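Trudent opens its kitchen test bench to anyone choosing a gripper

FOR IMMEDIATE RELEASE – August

We've spent the better part of the year picking up plates, and we're finally ready to talk about it! Starting this month, Trudent is opening its kitchen bench to outside teams who want to try grippers and wrist cameras side by side before they spend any money. Bring your own hand, borrow one of ours, or do both in the same afternoon.

I run the bench, so I'll tell you how it works. Every setup gets the same 40 pickups, split between dishes and toy vegetables (the radish is everybody's enemy, it rolls if you so much as look at it). We record from the head and from both wrists, then we sit down with you and go through the footage while the coffee's still hot.

The first round compared two sets of fingers, one from Fineck and one from Hrnčiar, both run on the same Lesedia controller. With the wrist cameras switched on, the Fineck set finished 61 percent of its plate pickups cleanly and the Hrnčiar set finished 68. That's closer than I expected, and I'd want a lot more runs before I called it. On the vegetables they swapped places, which kept us arguing well past dinner.

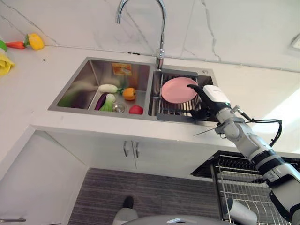 Plate pickup at the sink, from the head camera. The next two are wrist views.

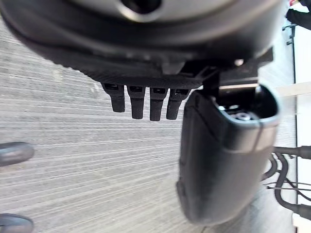
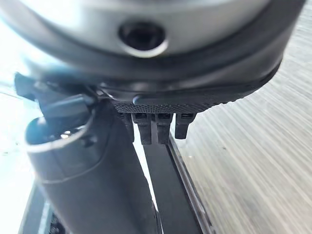

Lesedia wrote back after reading our draft numbers that the wrist views deserve more attention than the scores do, and that a team choosing between two hands should look first at how much of the picture the hand itself takes up, then at grip force. They also asked us to repeat the plate runs with the cameras turned a little farther outward. Fair enough – we've put that on the list for the second round, and we'll publish both sets of results together.

A bench day covers setup, the full 40 pickups and a copy of all your recordings. Mounting usually takes us nearly 20 minutes per hand if you send the bolt pattern ahead of time, and a good deal longer if you don't (please send the bolt pattern). Doors open at 9 a.m. You're welcome to bring your own dishes too, the odder the better, as long as you're okay with the chance of a chip or two.

Bookings are open now through the Trudent website, under Bench Days. Press are welcome to come and watch a run, just drop us a line first so we can find you a chair.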